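Casasia
@casasia

1/ Okay, thread time! I've been picking wall colors for people's homes for years and I want to make the case for RED. Real red. All the way up to the ceiling.

2/ First thing – paint the sample big. A little chip tells you nothing. I do a full sheet of poster board, two coats, and carry it around the room for a few days. Morning red and 9 pm red are two different colors, I swear.

3/ Use a gray primer. Red over white takes forever (my first dining room took five coats and most of August). Red over gray, I was done in three and so happy!

4/ Budget: I spent $200 on good paint for the Kosier Street place and would do it again tomorrow. Cheap red goes pink when you touch it up. Ask me how I know.

5/ Lamps matter more than the paint, almost. Warm bulbs, low down, two or more per room. One cold ceiling light will make the whole thing look like a pizza counter.

6/ And pattern! You can put two patterns in one room if they share a color. Then go green on the floor – it sits right across the color wheel and the red just sings.
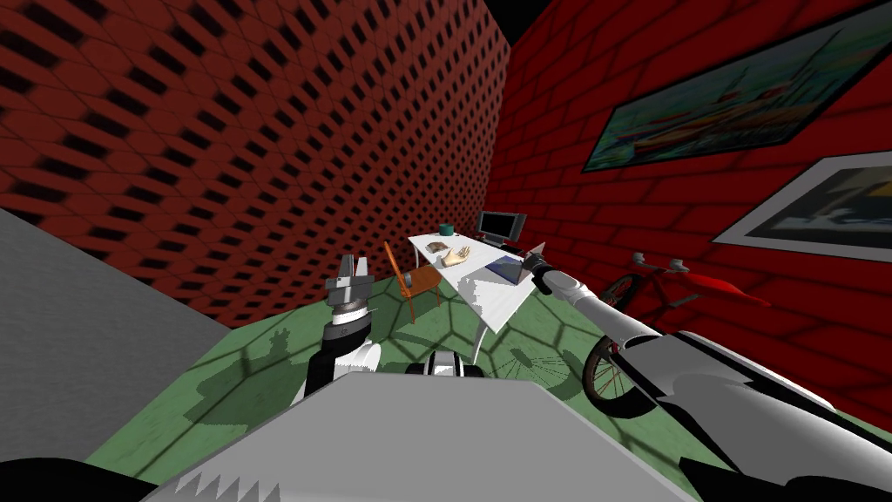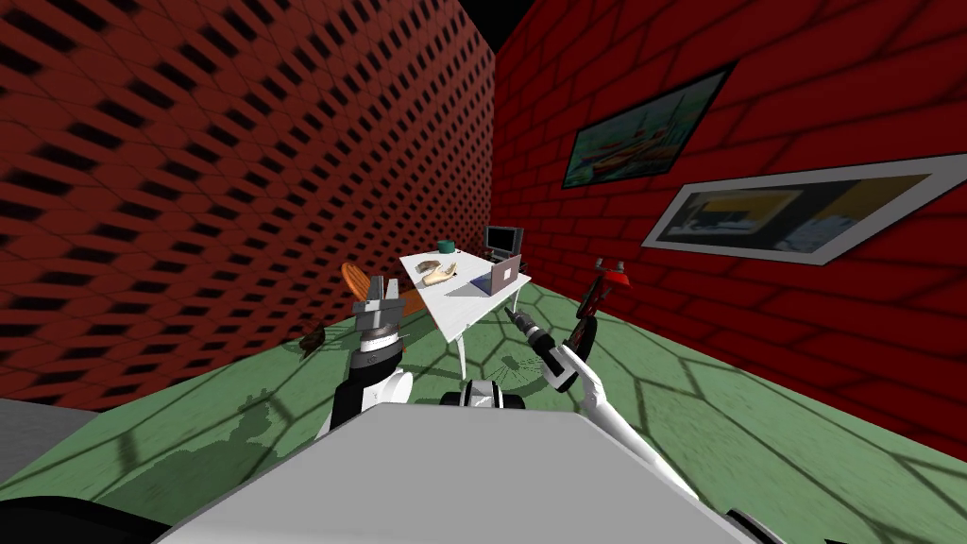 Red on both walls, a different pattern on each, green floor. Love it so much.

7/ What to hang on red

– anything with teal or blue-green in it
– thin dark frames, no gold
– old maps (my Detau one gets more compliments than I do)

8/ Next thread is yellow kitchens. Send me yours, the louder the better!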